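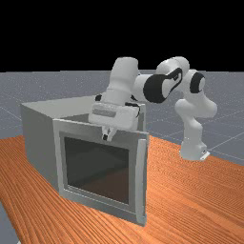 Paying Down Study Debt From the Kitchen Table

This is the household tips page for people who have left uni or TAFE, have started earning, and would like the loan gone sooner. Most of it concerns food, power and paperwork at home, where a renter has the most say. I paid mine off over several years from a two-bedroom flat in Olutstead, and the tips come from that flat and from readers who wrote in afterwards.

Before you start, check how your own loan works. Some student loans carry interest, some are indexed to prices once a year, and some are taken out of your pay before you see it. If yours is indexed, find out the date it happens. A voluntary payment needs to be received and processed before that date to make a difference, and processing can take several business days. Also check whether you have dearer debts. A credit card or a store account should nearly always be cleared first.

Set up one place for the paperwork

Pick a drawer, a shelf or a shoebox in the kitchen and put every letter about money in it. Open the mail standing beside it. I used an expanding file with 13 pockets, one for each month and one at the back for the loan statement, the lease and the warranty slips.

If your statements come by email, make a folder with the same name as the box. Save the PDF and don't rely on the link in the email. Those links expire, and getting into an old account after you have changed phone numbers can eat up a whole lunch hour.

Write the loan balance on a piece of card once every three months and stick it inside the pantry door. Monthly is too often. The number barely moves in a month and it puts people off.

Work out what the kitchen costs

Keep your grocery dockets for four weeks. Don't change how you shop during that time. At the end, sort them into three piles: proper shopping trips, top-up trips, and food bought ready to eat. Add up each pile separately.

In most share houses the second pile is the surprise. A trip for milk and bread turns into milk, bread, chips, a dip and a magazine. Keep a loaf and a litre of long-life milk in reserve and half those trips go away.

When you have the totals, choose one pile to bring down. Trying to bring down all three at once usually lasts a fortnight.

Batch cooking for one or two people

The recipes for batch cooking tend to assume a family of five and a chest freezer. For one or two people with a fridge-top freezer, this works better:

Cook a double amount three nights a week and freeze the second half the same night. Once it has stopped steaming, get it into shallow containers and into the fridge or freezer. Don't leave it out on the bench overnight.

Freeze flat. Soup, curry and mince all freeze well in zip bags laid on a tray. When they are solid you can stand them up like files in a cabinet.

Weigh the mince. A 500 g pack makes four serves of bolognese if you add a grated carrot and a tin of brown lentils, and nobody at my table has complained about the lentils.

Label with the name and the month. "Chili, January" is enough. Masking tape and a pencil hold up better in the freezer than a marker on plastic.

Rice freezes, potatoes in stew don't. They go grainy. Add the potato when you reheat.

Lunches

Buying lunch four days out of five is often the largest flexible cost a new graduate has. Work out your own figure before you decide what to do about it. Multiply what you paid last week by the number of weeks you work in a year and write it next to the loan balance on the card.

Make lunch while you are cleaning up from dinner, when the knife and board are already dirty. Mornings are unreliable. Keep two spare lunches at work as well: a tin of tuna and a packet of crackers will cover the day you leave the container on the bench at home.

Leave yourself one bought lunch a week, with the people you work with. That one is worth paying for.

Power and hot water

Small appliances generally cost less to run than the full-size oven for small amounts of food. If you are reheating a single plate, use the microwave. If you are roasting a tray of vegetables, fill the oven and cook something else on the second shelf.

Other things that cost nothing to change:

Put the lid on the saucepan. Water comes to the boil faster and you can turn the element down.

Boil only what you need in the kettle.

Wash clothes in cold water unless there is a reason not to.

Thaw frozen meals in the fridge overnight. They heat through in less time.

Check the seal on the fridge door by closing it on a slip of paper. If the paper slides out easily, clean the seal with warm soapy water and try again. A seal that still won't grip is a matter for the landlord if the fridge came with the place.

Ring your power company once a year and ask if there is a cheaper plan for your address. Have the last bill in front of you. The call took me 13 minutes, most of it on hold.

Furnishing a first flat without borrowing

Moving out is the point where many people add a second debt to the first. Store finance on a couch and a fridge looks small by the week. Add up all the payments and any monthly account fee before you sign.

Start with a bed, a pot, a frying pan, one good knife and something to sit on. Buy the rest as you find you need it. Second-hand tables and bookshelves are easy to come by at the end of semester, when students are moving out and will take a low offer to avoid hauling things down the stairs.

For second-hand electrical goods, look at the cord and plug first. Walk away from anything with a cracked plug, taped cord or scorch marks. Ask to see it running.

A wobbly table can usually be fixed with a spanner and some wood glue. Turn it upside down, take the legs off, clean out the old glue, reglue the joints and clamp them overnight. If you have no clamps, a ratchet strap or a rope twisted tight with a stick will do the job. White rings on a varnished top sometimes lift with a warm iron over a dry tea towel, a few seconds at a time. Test a corner first.

Moving the savings to the loan

Money saved on groceries has a habit of staying in the everyday account until it is spent on something else. Move it the day you save it, or the day you are paid, whichever you are more likely to remember.

Gun-woo Ban wrote to say he rounds his grocery budget to $60 a week and transfers whatever is left on shopping day, even if it is only a couple of dollars. By the end of his first year he had put $900 toward his loan that way. He keeps the transfer saved in his banking app under the name "Varow", after the street he lived on as a student.

If you would sooner have an automatic payment, start low. A small amount that goes through every payday does more than a large one you cancel in the third month.

Keep a buffer before you pay extra. I suggest $500 in a separate account as a bare minimum, and more if you run a car. Voluntary payments on many student loans can't be taken back, so don't send money you may need for a bond, a dentist or new tires.

Keep the receipt number for every extra payment. Write it on the card, or on the statement in the thirteenth pocket, and check it against the next statement when it arrives. One of mine was credited to the wrong year and took two phone calls to put right.

Readers' questions

My housemate buys in bulk and wants to split it. Is it worth it?
For rice, oats, flour, toilet paper and dish soap, yes, if you have a dry cupboard. For spices and nuts, buy small. They go stale or rancid before two people can finish them.

Should I sell my textbooks?
Sell them soon. A new edition can wipe out the price. Keep any you have opened since you started work.

I get a tax refund. Loan or savings?
Fill the buffer first, then look at any card balance, then the loan. If your loan is indexed and the date is close, ring and ask how long a payment takes to show up.

Send further tips through the contact form and say which province or state you are in, as the loan rules differ.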